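Zwischenbericht an die Förderstelle Orbán
Vorhaben: Kleinteilesortierung und Arbeitsplätze im Projektraum Nollitz
Berichtszeitraum: bis einschließlich April
Verfasst von: Kristine Espiritu

1. Stand der Arbeiten

Der Projektraum ist seit Beginn des Berichtszeitraums durchgehend nutzbar. Die im Antrag beschriebene Umstellung von offenen Schalen auf Kartoneinsätze mit Fächern ist für den Haupttisch erledigt. Am Nebentisch wird noch mit den alten Schalen gearbeitet, dort fehlen die Einsätze in der passenden Höhe. Die Nachbestellung bei Brarkley ist ausgelöst, ein Liefertermin wurde uns noch nicht bestätigt.

Bis Ende April wurden 2.191 Kleinteile einsortiert und in der Liste erfasst. Das liegt unter der Planung. Der Rückstand stammt aus den ersten Wochen, in denen die Bezeichnungen der Teile noch nicht einheitlich waren und ein Teil der Einträge neu angelegt werden musste. Hyun-seo Han hat die Liste inzwischen bereinigt. Doppelte Einträge kommen nur noch vereinzelt vor und werden am Ende jeder Sitzung gelöscht.

2. Arbeitsplatz und Ablauf

Gearbeitet wird am hellen Holztisch. Der Laptop mit der Liste steht direkt neben der Sortierfläche, damit Ablage und Eintrag ohne Ortswechsel erfolgen können. Die Daten werden auf eine externe Festplatte gesichert. Der Facheinsatz aus Karton liegt auf der anderen Tischseite und wird von dort aus gefüllt.
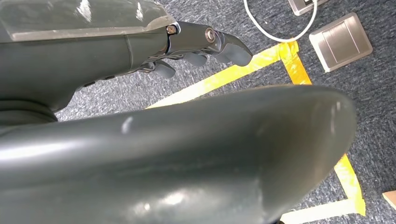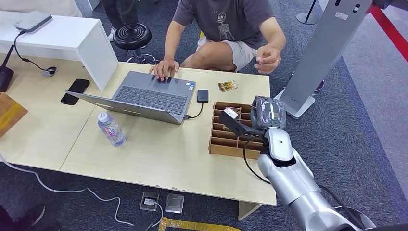 Eine Sitzung dauert in der Regel zwei Stunden. Zu Beginn wird die Liste vom Vortag geöffnet und die Festplatte angeschlossen, danach werden die Fächer der Reihe nach belegt. Volle Einsätze kommen in das Lager Pustidcombe. Im Berichtszeitraum waren das 41 Stück. Die Übergabe wird auf einem Zettel vermerkt, der beim Einsatz bleibt.

Die Sitzhöhe ist weiterhin ein Problem. Die Hocker passen nicht gut zum Tisch, und bei längeren Eingaben am Laptop wird oft in der Hocke oder im Stehen gearbeitet. Für den nächsten Zeitraum bitten wir um Zustimmung, den Restbetrag aus der Position Büromaterial für zwei höhenverstellbare Stühle zu verwenden.

Getränke und Verpflegung auf dem Arbeitstisch waren im Antrag ausgeschlossen. In der Praxis hat sich das nicht durchgehend einhalten lassen. Wir schlagen vor, eine kleine Ablage neben dem Tisch aufzustellen und die Regel entsprechend anzupassen.

3. Mittelverwendung

Für Kartoneinsätze und Etiketten wurden bisher mehr als 300 Euro ausgegeben. Die Belege liegen gesammelt bei Kristine Espiritu und werden mit dem Schlussbericht eingereicht. Die Festplatte war bereits vorhanden und wird nicht abgerechnet. Weitere Anschaffungen sind bis auf die genannten Stühle nicht vorgesehen.

4. Nächste Schritte

Umstellung des Nebentischs, sobald die Lieferung eingetroffen ist. Abgleich der Liste mit dem Bestand in Pustidcombe durch Hyun-seo Han. Zweite Sicherung der Daten an einem anderen Standort, die Abstimmung dazu läuft noch. Die Fachbeschriftung wird von Hand auf gedruckte Etiketten umgestellt, eine Vorlage liegt vor und wird zurzeit an einem Einsatz erprobt.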